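# Skondex – a hand-typed index of royal magazine covers

Filed under: Projects / Pop Culture / Data
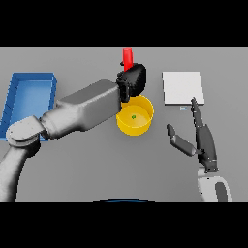
## What's in it

Skondex is a list of magazine covers with a royal on them. It has 2,309 rows, one per cover, all weeklies, all the kind of thing you read in the checkout line and then put back crooked. I started it because my sister-in-law and I had a long and very silly argument over whether brides or babies get the bigger headlines, and neither of us would let it go.

The covers come from two places. Most are from the boxes Pilar Henríquez kept in her garage in Kistwood (she ran a hair salon for years and never threw out a waiting room magazine, bless her). The rest were lent to me by Murray Lowther, who wanted them back in the same order and got them back in very nearly the same order.

There are no scans in here! Just the words I typed up and a few notes about each cover. Please don't write to ask me for the pictures, I can't share them.

## The files

- `covers.csv` – the main table
- `titles.csv` – the 15 magazines, with the short code I use for each
- `nicknames.csv` – every nickname I found in a headline, 174 so far
- `notes.txt` – me grumbling, mostly about staples

## Columns in covers.csv

- `cover_id` – a plain number, in the order I pulled them out of the boxes. It doesn't follow the dates, sorry.
- `title_code` – matches `titles.csv`
- `issue_date` – as printed. If the cover gives a range I took the first day.
- `headline` – the biggest words on the cover, typed exactly, including all the exclamation marks
- `who` – the royal or royals named, split by semicolons
- `topic` – one of wedding, baby, feud, dress, diet, sad, other
- `size` – main, side or strip
- `quote_marks` – yes if the headline is in quotes but doesn't say who said it. This is my favorite column.

## How I picked the topic

By reading the headline and going with my gut, then having Shona Ruawai do the same without seeing my answers. Where we disagreed we talked it out over the phone, and if we still disagreed it went under `other`. "Baby feud" headlines were the worst. We ended up going with whichever word was printed first, and I'm still not sure I like it.

`dress` covers hats too. Ataahua Paewai thinks hats should have their own topic and she may well be right, but I'd have to go back through the whole lot.

## Things to watch out for

The years are lumpy. Pilar's salon closed for a remodel one November and there's a hole right there, so please don't make a chart and tell people that the royals had a quiet winter. There are also up to 70 covers where a mailing label covers part of the headline. I typed what I could read and put `[label]` for the rest.

Names are spelled the way the magazine spelled them, even when the magazine was wrong. If you want to group by person, use `who`, where I fixed them.

And none of it tells you what really happened to anyone. A headline that says somebody is "heartbroken" means that somebody at a magazine typed "heartbroken" – that's as far as I'd go.

## Using it

Go ahead and use it for whatever you like, school projects included. A mention of Skondex would be nice. I'd ask that you don't use it to pester the people named in it, who've had plenty of that already.

Olanrewaju Tijani wrote the little script that checks for doubled rows (`check.py`). Run it after you add anything:

`python check.py covers.csv`

If it prints a row number, look at that row and the one before it. If it prints nothing, you're fine.

## Changes

03/06/2022 – added the last of Murray's box, fixed a bunch of dates where I'd swapped the day and the month, and moved "tiara drama" from `feud` to `dress` after a long talk with Shona.

Next up is the back page ads, if my wrists hold out.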